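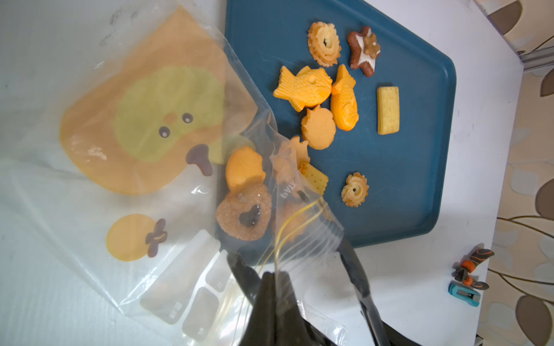
Talpur, 6 de noviembre de 2020

Viernes de pinzas. Hilo rápido que tengo la batería del portátil temblando

1/ Toca comparar la Erkden de dos dedos con la Mavska, mismo brazo, mismo controlador. Tarea: bolsa zip con galletas, coger por el borde del cierre, inclinar sobre la bandeja azul. Parece una tontería. No lo es

2/ La bolsa del pato (o pollito) naranja es mi favorita para esto. Plástico transparente, fino, se dobla como le da la gana. La cámara de muñeca ve los dibujos impresos estupendamente y el plástico... pues regular

3/ Erkden: dedos finos, entra bien en el borde del cierre. Fuerza al mínimo y aun así agarra. Lo malo, el cable, que roza en cuanto giras la muñeca

4/ Mavska: yemas más blandas, perdona más si llegas torcido. Pero abulta. En bolsas pequeñas se come media boca y luego a ver quién vuelca nada

5/ Números de julio, que me los pedisteis: 200 intentos con cada una, 400 en total. La Mavska falló el agarre 37 veces. Los de la Erkden los tengo a medio limpiar, no me fío todavia

6/ Controlador: sigo con el Troltomero. El modo de fuerza va fino, la interfaz es un dolor. Cambias un parámetro y te pide reiniciar - cada vez

7/ Las galletas con forma de pez, las peores para la detección. Dos juntas en la bandeja y me las da como una sola cosa. Las redondas sin problema. La estrella con glaseado depende de la luz

8/ Me preguntan el peso. La Erkden con adaptador, aproximadamente 505 gramos en mi báscula de cocina. La Mavska no la he pesado, mañana

9/ Si alguien tiene la Mavska con las yemas estrechas que me escriba porfa, quiero porbarlas antes de decidir

10/ Ah y no, las galletas del banco de pruebas no se comen. Van a una caja aparte. Sigo el lunes con bolsas más gruesas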